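4.2 Workspace and Data Collection

All trials were run on the Kemley bench, whose top is matte and close to uniform in color. With so little texture, feature matching between consecutive wrist images often failed in our pilot runs. We therefore laid strips of blue painter's tape across the surface to divide it into regions. The policy receives no explicit tape coordinates. Any use it makes of the grid is learned from pixels (Figure 3).

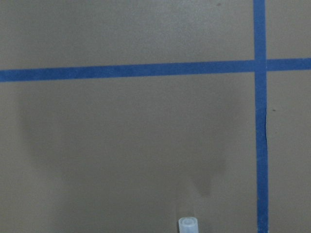 Figure 3. Wrist camera view of the taped surface. The gripper's shadow falls below the horizontal strip; a small white object is partly visible at the bottom.

Each operator collected 200 demonstrations, with the target placed in a region drawn at random before each episode. Episodes in which the target left the taped area were discarded and repeated. Overhead lighting was left fixed, so the shadow on the surface varies with gripper height and pose. Dmytriv and Cárdenas treat such shadows as noise and mask them before training. We keep them, on the view that shadow shape carries height information that a single camera otherwise gives poorly.

To test this, we trained the Palomino encoder with and without shadow masking, using 3 seeds per condition. Masking raised the mean height error at grasp from 9 mm to 18 mm. Lateral error did not change significantly. Section 4.3 repeats the comparison with the tape removed.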